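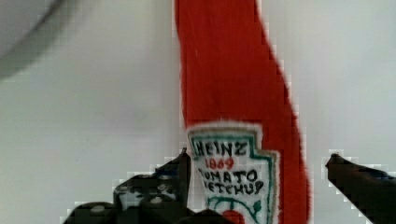 A ketchup bottle with a fuzzy red body and a green-trimmed keystone label.

Pierina Mazza keeps the condiments on the second shelf, between the bread and the fish. There is a mustard, a mayonnaise and a hot sauce, and every one of them is soft enough to sleep on.

Mazza has been collecting plush food since she found a stuffed lemon at a church sale in Drimach. She now owns 1,007 pieces, entered by hand in a ledger that gives the maker, the height and the price paid. Most cost less than $5. The one she paid the most for, a roast chicken by a small workshop called Donati, cost $30 and came with its drumsticks attached by snaps.

"People expect the cakes to be the popular ones," she says. "But visitors pick up the bottles first."

Ketchup suits the treatment. A bottle is already a simple shape, narrow at the neck and wider toward the base, and most of us could draw one from memory. The label does the rest. On the bottle shown here the name Heinz runs across the top in dark lettering, with 1869 under it in red, and a green vine curls below the words "tomato ketchup." Small type is hard to do on soft goods. Pile fabric creeps over the edges of letters, and anything stitched too tightly will pucker.

Wondimu Weldu knows the problem well. He cuts patterns for Rateo, which makes soft toys in short runs of 2,000, and he spent most of one December on a jar of pickles. The lid went through five versions. The first was too stiff, and the next two slumped to one side as soon as the stuffing settled. He fixed it with a ring of felt inside the seam.

"A bottle is easier than a jar," Weldu says. "The hard part is getting it to stand. You want weight at the bottom, but a kid is going to throw it, so you can't use much."

Cleaning is the other question collectors ask about. Mazza goes over hers with a lint roller and a dry baby brush, always in the direction of the pile, and spot cleans with cool water and a drop of dish soap. She does not machine wash anything with a printed label. Pieces that have gone flat get opened along the back seam and topped up with fresh fill.

She lends boxes of the collection to the children's library in Hostovia, where they are used for playing store. The boxes usually come back after about a month. The bread tends to come back dirty, and one of the eggs is still missing.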